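We moved our front desk over to Kovell in October, and I've been meaning to write this ever since. We're a 40-room hotel with a small breakfast room and one meeting space, so take my enthusiasm with that in mind. I love this thing!

The room grid is the star. You drag a booking from one night to another and the rate, the housekeeping list and the guest email all follow along. Our old system, Gimunora, made us do each of those by hand, and a late date change could eat half a coffee break.

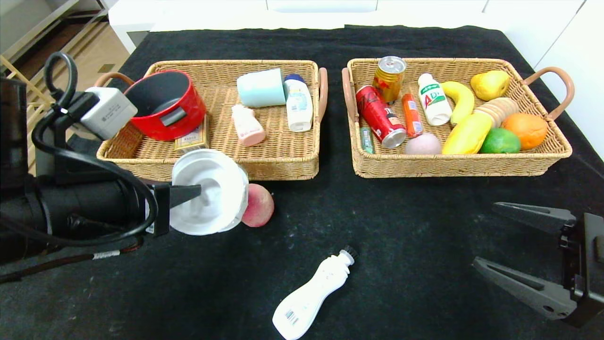

## Check-in and groups

Check-in is three taps if the card is already on file. Group bookings are even better - we had a wedding party take 30 rooms in one go, with four people paying for different bits of it, and splitting the bill was a breeze (my night clerk did it alone, on her second shift).

Reports are the weak spot. The occupancy one is fine, but anything to do with meeting space still means an export and some fiddling in a spreadsheet.

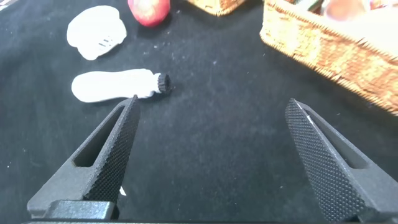

The export does at least open cleanly, and support answered my two questions the same day. We pay 709 dollars a month, up from 600 with Gimunora, and I'd sign again tomorrow. Next on my list is the housekeeping add-on, once they get the Spanish version out.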